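Wood Surfaces and Finishes: Handout 7
Reading Grain on Flat-Sawn Boards

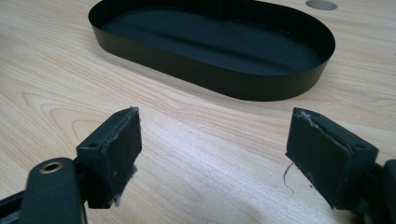 Course notes, Oltincombe School of Furniture
Prepared by the Materials Section – revised February 2024

1. Terms
Grain is the direction of the wood fibers. Figure is the pattern seen on the face of the board. The two are often confused in shop talk. A board can have straight grain and strong figure, or the reverse.

2. How the cut sets the pattern
A flat-sawn board is cut so that the growth rings meet the face at a low angle. The rings then show as arches or long curves. A quarter-sawn board meets the rings close to 90 degrees and shows narrow parallel lines. Most wide panels mix both, with curves near the center of the log and straight lines toward the edges.

3. Movement
Wood swells and shrinks across the grain as humidity changes. Movement along the grain is small enough to ignore in furniture work. Flat-sawn stock moves more across its width than quarter-sawn stock of the same species. Slot the screw holes on any solid top fixed to a rigid frame.

4. Surface preparation
Sand with the grain. Cross-grain scratches may not show until finish is applied, and pale woods are no exception. Stop at 200 grit for the Cimance oil used in the shop; finer sanding slows absorption. Leave 14 hours between coats – longer in damp weather.

5. Before the next session
Bring test piece 387 with one face sanded and one face left as sawn. Mark the grain direction on the end in pencil. Read the Koyama notes on shrinkage, sections 1 to 3. The Duvau tables are optional.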